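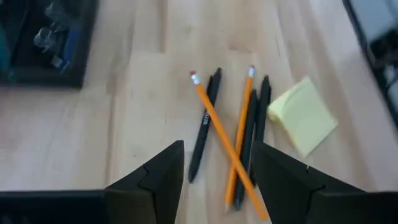

Planner keeps merging crossed objects into one grasp target
Malis forum > Perception and planning
13 replies, showing top 5

skurine_fan
Running Malis with the Planeck motion planner on two arms. When pens or pencils lie across each other, the segmenter returns one mask and the grasp gets placed at the crossing. Separate objects are fine. Mask threshold is at the default. Any ideas?

dtable
Your threshold isn't the problem. Use the wrist view for the masks and keep the head view for coarse position only. From the head the pencils are a few pixels wide. 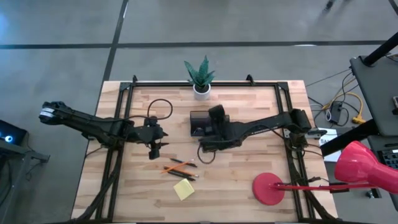
Head view, pencils in a loose cluster above the sticky notes.

offbyone_k
Disagree. The wrist view is worse once the fingers get close, they cover part of the pile. I'd keep both and fuse them. Unnithan has a node for that.

skurine_fan
Tried the Unnithan node. It adds 270 ms per cycle and the masks still merge at the crossing.

dtable
Then split by line direction before you ask for a grasp. Fit a line to each edge group, cut the mask where they cross. We did it in Skurine and it's a short patch - see issue 2387.

skurine_fan
OK, the patch builds. Separate question: does Planeck check arm against arm, or only arm against table? I get plans that bring the grippers very close.

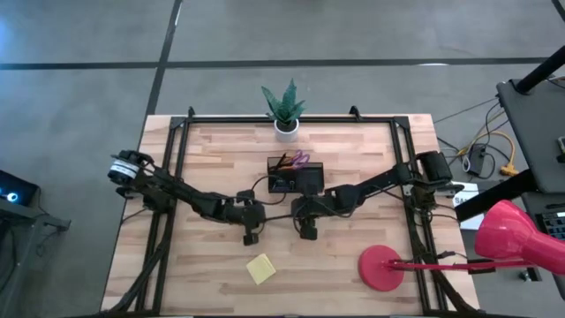 Head view, both grippers over the middle of the table.

offbyone_k
Only if both arms are in the same planning group. Check your config. I'd also add padding on the cables, the model doesn't know about them.

dtable
Padding the cables costs you reach. I'd leave it off and slow the arms down.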